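The long-promised repair library in Vimby has a date on the calendar at last, or at least a month. The doors will open in December in the old seed store on the Josholm road, and anyone who has ever carried a wobbly lamp or a silent radio from room to room without the heart to throw it out will be very glad to hear it.

For those who missed the earlier notices, a repair library works much like the ordinary kind, only with tools in place of novels. Members pay a small yearly fee, borrow what they need for up to 17 days, and bring it back clean. There will be drills and sanders, of course, but also the odd things a person needs once in ten years — a piano tuning lever, a pipe bender, a leather punch, a really long ladder. The catalog already runs to 600 items, most of them handed over by households in Vimby and the farms out toward Tadach, and the shelving for them went up last month.

Getting this far took two summers of bake sales, a plant swap that went on well past dark, and a very generous gift of $4,000 from the Rastogi hardware store, which has also offered members a discount on screws, glue and sandpaper. The money went mostly toward the roof, which had been letting in rain over the east room for longer than anyone cares to remember, and toward new wiring. What was left over paid for paint, and the color chosen for the front door (a cheerful mustard yellow, after a good deal of talk) has already become a landmark for people giving directions.

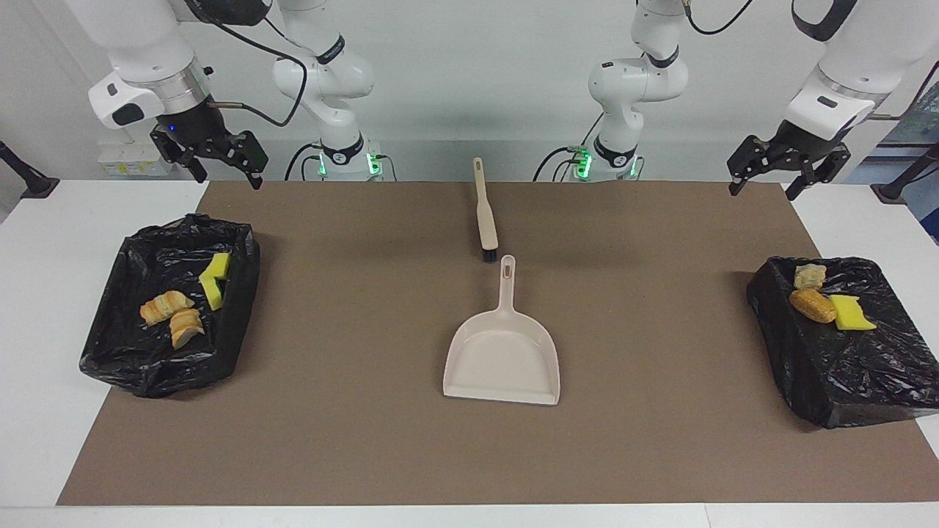

*A brown mat covers most of the white tabletop.*

Besides lending, the library will hold a mending evening twice a month, starting at 6:30 p.m. and going until the coffee runs out. Bring one item, please, and any loose parts that belong to it in a bag or a jar. Clothing and bedding are just as welcome as toasters, and there will be sewing machines to use on the spot. Children can come along too, as long as a grown-up stays with them.

So far 117 households have signed up, and membership forms can be picked up at the Josholm bakery or the Vimby post office. The first year costs $20 per household, and people who donate a working tool before opening day will have half of that taken off. The library is still hoping for a good bench vise, a set of metric wrenches and a wheelbarrow with a sound tire. Donations can be left at the side door of the seed store any morning between nine and eleven, where somebody will be happy to help carry them in.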